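**Parallel-linkage gripper vs. softer fingers for thin cable**

**muchen_j**
Trying to settle on fingers for a two-arm cable job. The task is picking up a thin black lead by the plug, handing it over and presenting the plug to a socket. I have the stock two-finger linkage grippers on both arms, and a pair of Vutell rubber-faced fingers on loan until the end of the month.

So far the stock fingers win on repeatability and lose on the approach. The pads are small and squared, good for holding the plug housing. Getting under the cable itself is harder. With the Vutells I get the cable nearly every time, but the plug twists in the rubber when it touches the socket.

Current setup has the left gripper open and the right one closed and lowered near the table, with the lead lying between them.

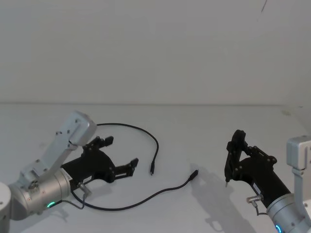
**suqin.z**
I'd stop picking by the cable at all. Go for the plug housing first, then run the other gripper along the cable if you need slack. We did over 200 picks that way at Judusbridge and the stock fingers were fine.

**hapeta_h**
Depends how the plug lands. If it's pointing at the wrong arm you have to regrasp, and that's where most of my cycle time goes. I'd take the rubber fingers and fix the twist with a shallow V-groove. Three mm deep was too much for me, it wouldn't let go of the housing.

**suqin.z**
A groove only helps if every lead has the same housing. Ours don't.

**muchen_j**
Same housing here for now, so the groove is worth a try. @hapeta_h did you cut it or mold it?

**hapeta_h**
Cut it, with a small round file. Ugly but it works.

**yuzhen_lu**
What camera are you using? I had the same complaint about fingers in October and ended up blaming the view. From overhead the gripper body hid the plug at the last moment. Moved to a wrist camera and the misses mostly went away, with no change of fingers.

**muchen_j**
Head camera only. The white table helps a lot with a black lead, but the shadows under the grippers do confuse the segmentation when I get low. I haven't tried a wrist camera – no spare mount.

**suqin.z**
Clendinska has a mount that fits between wrist and gripper. It adds some length, so redo your tool offset.

**hapeta_h**
Don't agree it's the camera. If the plug twists after contact, a better view won't stop it. Two separate problems.

**yuzhen_lu**
Fair, I was talking about the pick.

**muchen_j**
OK. Plan is stock fingers left, grooved Vutells right, 200 runs, then swap sides. Will post the numbers here.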